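Pretstead Library Network: Storage Replacement
Progress report to the Mazza Fund, 13 January 2026
Prepared by Arif Fakir

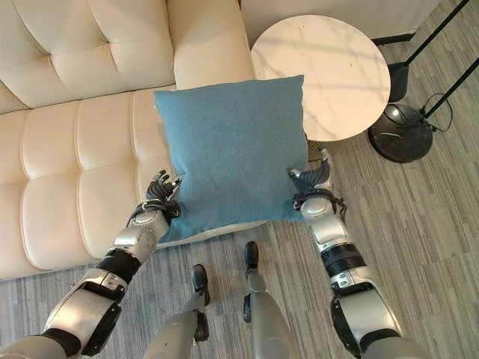
The grant covers replacement of the two file servers at the Pretstead main branch and of the hard drives in the public and staff desktops across the network. This report covers work through the end of December.

Servers

Both new servers are racked and running. The first took over staff home folders and the shared drive. The second holds the local history scans, which had been spread over three older machines and a set of external disks. Copying the scans took longer than planned. The old controller slowed down badly whenever it hit a damaged sector, and we had to restart the job twice before we switched to copying one collection at a time. Every file was then checked against its original. We found 547 files that did not match, nearly all of them TIFFs from the parish map series. All but 2 were recovered from backup tapes. The remaining pair will be scanned again from the paper maps.

Desktops

We have replaced the drives in 100 desktops so far, starting with Onell branch, where the machines were the oldest. Each one was cloned overnight and swapped before opening. Startup and login are clearly faster, and the help desk has had fewer calls about frozen machines from Onell. We have not measured this in any formal way and would treat it as an early impression.

Stondard branch is next. Some of the desktops there have an older connector that the new drives do not fit, so we have ordered adapters. The supplier has confirmed the order but not a ship date.

Budget

Spending is within the approved amount. The adapters were not in the original plan and will cost $2,365, which we propose to take from the contingency line. Please confirm in writing that this is acceptable – we do not need any additional money.

Old equipment

Drives removed from staff machines are being wiped and then shredded by our contractor. Drives from public desktops are wiped and kept as spares if they pass a surface test. The old servers stay powered off in the rack until the spring backup audit is finished.

Next period

Finish Stondard, rescan the two maps, and move the catalog database to the first server. The database move needs a full evening with the catalog offline, and we are still agreeing on a date with the branch managers. The updated equipment list will follow separately.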